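In Defense of the Blanket Nobody Folds

My sister-in-law came over in October and folded every blanket in my living room. She did it while I was making coffee, and she was so fast and so nice about it that I didn't say a word. Four crisp rectangles on the arm of the couch, edges lined up like hotel towels. Then we both sat there for two hours getting chilly, because neither of us wanted to wreck the stack.

I've been thinking about that stack ever since, and I've decided I'm against it. I think the throw blanket belongs in a heap. I think a room with one good heap in it is friendlier than a room without one, and I think we've let the tidying people (I say this with love, I own three of their books) talk us into treating soft things as if they were paperwork.

Let me back up. I like a clean house. I wipe down my counters at night, I vacuum more than my downstairs neighbor would prefer, and I once spent a whole vacation day relabeling spices. So please don't picture me waist-deep in laundry making excuses. My complaint is pretty narrow. It's about the sitting part of the house, the place where you put your body down at the end of the day, and how odd it is that we keep that part looking as if no one has ever been tired in it.

The place that changed my mind was a showroom, of all things. Poon is a used furniture shop up a flight of stairs, run by Wai-kit Yen, and I went in for a lamp and stayed until my parking ran out. Showrooms usually make me nervous. Everything is fluffed and karate-chopped and there's a little tag telling you what it would cost to sit down. At Poon the chairs are bright and strange and a bit too close together, and the blankets are left wherever the last person dropped them. I asked Wai-kit if the mess was on purpose and he said he used to fold them, and customers would walk past the chairs as if there were a rope around them. Once he quit folding, people sat.

I loved that so much I went home and unfolded everything.

Think about what a plaid does when it's folded. You get a neat little square of pattern, very correct, could be a napkin. Let the same cloth go and the checks bend, the lines run off in directions they were never woven to go, and suddenly it's got some life in it. Turquoise and navy can look kind of stern laid flat. Bunched up next to something red they're practically having a party!
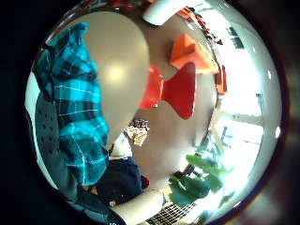 What the heap is good for

Color, first of all. The red chair shaped like a bow is my favorite thing in there, all flare and shine, and on its own I'd find it a little much, like a guest who arrives in full costume. Put a rumpled blue plaid in the same room and the chair calms down. Something orange and angular nearby helps too (I want to call it a seat, it might be a cushion, I would sit on it either way). And then you've got a big bright window and a leafy green plant shoving its way in front of it, and to my eye the whole corner works because one thing in it is crumpled. Iron that cloth flat and I think you'd have a waiting room with ambition.

Then there's comfort, which I feel silly having to argue for. A folded blanket asks you to make a decision. Am I cold enough? Will I have to refold it? Is it the nice one? A heaped blanket is already halfway over your knees before you've thought about it. My kid, who is 7 and has never folded anything in his life, understands this completely. He walks past the basket of rolled throws from Woditex (a wedding gift, very handsome, tied with a ribbon for years) and goes straight for the lump on the couch.

The case against me

My friend Szu-yu Ng thinks I'm dressing up laziness, and she's told me so, twice, once by text with a photo of her own linen closet attached. Her argument is that a folded blanket is a kindness to the next person, a way of saying I thought about you before you got here. I felt that one. I do think there's something lovely about a made bed in a guest room, and I'd never hand an overnight visitor a wad of wool and wish them luck.

She also points out that heaps breed. One blanket on a chair becomes a blanket and a sweater, then a blanket, a sweater and the mail, and before long you've lost the chair. Fair! I've lost chairs. There was a green armchair in my old apartment that I didn't see the seat of for most of a winter, and when I finally dug down I found 20 dollars and a library book that had been replaced.

So I have a rule now. One heap, and it can only be made of blankets. Clothes go to the bedroom, paper goes to the kitchen, and if a toy is in there it has to be a soft one. I shake everything out when I vacuum and drop it back down any which way. It takes less time than folding did and the room looks better to me, though I'll admit the couch has a certain slept-on quality in the mornings.

What I won't do is plan the heap. I tried that for a while, arranging the drape so that it looked casual, stepping back, tugging at a corner, stepping back again. I was doing more work than my sister-in-law. A blanket that's been styled to look tossed has a stiffness you can spot from the hallway, and your guests will be just as scared of it as they were of the stack.

She's coming again next month, by the way. I've thought about hiding the throws, or putting the good plaid one over my own lap before she gets through the door so it can't be tidied. More likely I'll just ask her to make the coffee this time.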